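4.2 Retail change in the Barton harbor district

The closure of the Rokura supply base in August left 1,196 workers without a contract. El Fassi and Lahlou found that small shops near the gate lost trade first, while stores selling food and school goods held up for longer. We interviewed 40 households and 6 shop owners. Most households had cut spending on clothing and eating out. 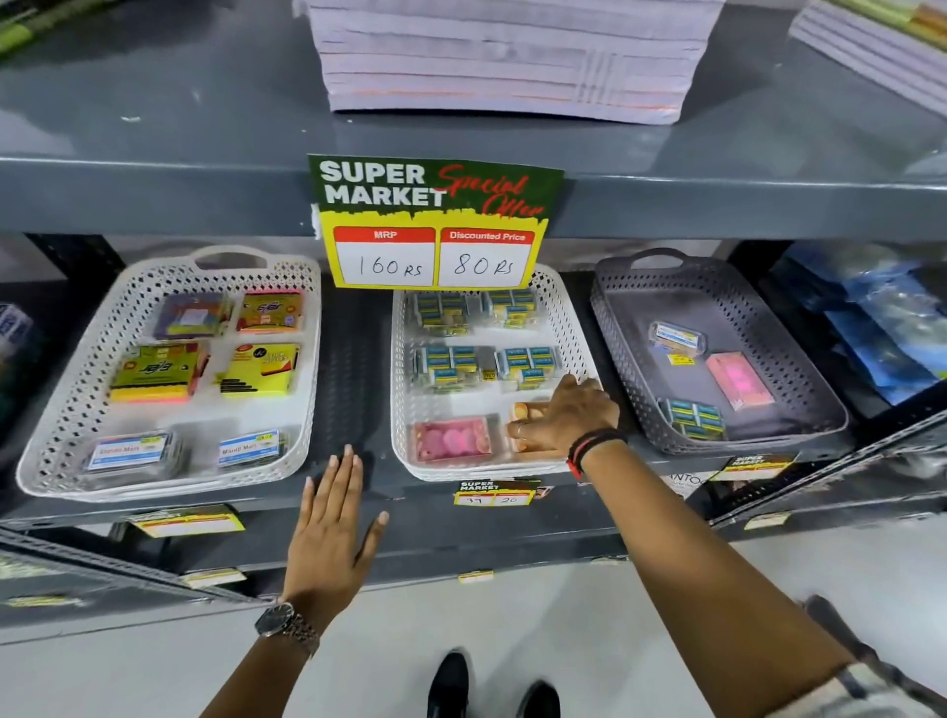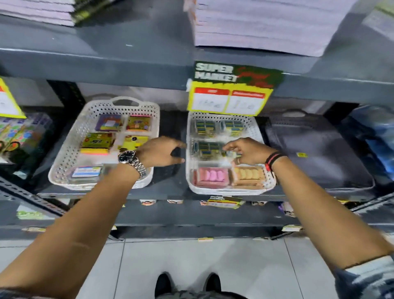
Figure 2. Shelves with notebooks and baskets in a store.

Owners who had sold mainly to offshore crews reported the sharpest drop. Two of them had since moved to Mistavar, where the Hegazy yard was still hiring. The rest stayed and shortened their opening hours.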